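The Second Reading

The report ran to sixteen pages, and Oduor Mugo had been instructed to read it aloud. It was the custom at the Gridenia Institute that no result entered the register until it had been heard by a person who had taken no part in the work. On this occasion that person was Rüdiger Schwerdtfeger, who sat at the far end of the table with his coat on.

"Section 2," Mugo read. "The task. A pair of shoes is to be handled at a small rack. The operator wears a gripper on each hand, and the movements are recorded so that the Duta system may learn from them."
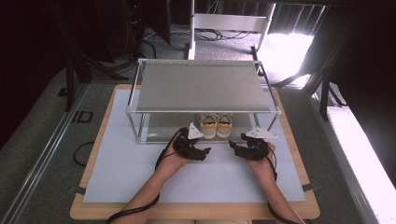 Plate 1. Grippers on both hands, before the rack.

"How many recordings?" asked Schwerdtfeger.

"One hundred and forty-two. All are listed in the annex."

"And the system, having learned from them, does what?"

Mugo turned to page seven. The Rieger method, he read, gave weight to the moments in which the operator paused. Earlier methods had removed such pauses as waste. When they were kept, the system became slower and dropped fewer shoes. It had also begun to stop at a point where no operator had stopped, a little short of the heel, with its fingers open. It remained there for two seconds and then proceeded. The authors offered no account of this.

Schwerdtfeger asked for the passage to be read again, and it was.

"Is it a fault?" he said.

"The report calls it a feature of the learned movement."

"I am asking the reader."

Mugo considered the question with some care, as the rules of the Institute allowed a reader to decline. He had watched the trials through the glass every afternoon in December. He had a small daughter at home, and each morning he held his own hand in that same place, short of the heel, until she was ready to push.

"I should not call it a fault," he said.

Schwerdtfeger wrote this down, signed beneath it, and asked him to continue with section 3.

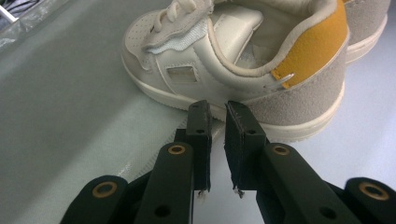
Oduor Mugo
Reader to the Register, Gridenia Institute

The entry was made that evening. Under "Remarks", where the clerk would as a rule have written "none", there stood one line in Schwerdtfeger's hand: "Pause to be retained."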